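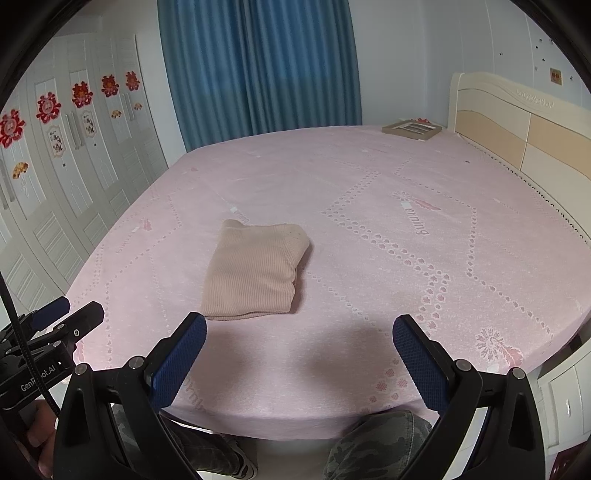

Winter woollies, folded at last

Jumper season has snuck up on us here in Irnthorpe, so this week I pulled everything out of the cupboard and went through the lot on the spare bed. It's a small gallery this time - mostly knitwear, one pink sheet.

The beige rib
My favourite colour to wear with jeans! I fold ribbed knits flat, sleeves in first, so the ribs all run the same way and the shoulders don't go funny. It cost me $100 at Drida and I've never regretted it.

The morning sheet
Pale pink, with little hearts and flowers in zigzags, feathers and a dandelion. I do love a cheerful sheet (the writing goes every which way, depending where you're standing).

The headboard
Cream wood with a curvy carved top. A devil to dust, but I'd never part with it.

Next up, the scarf drawer.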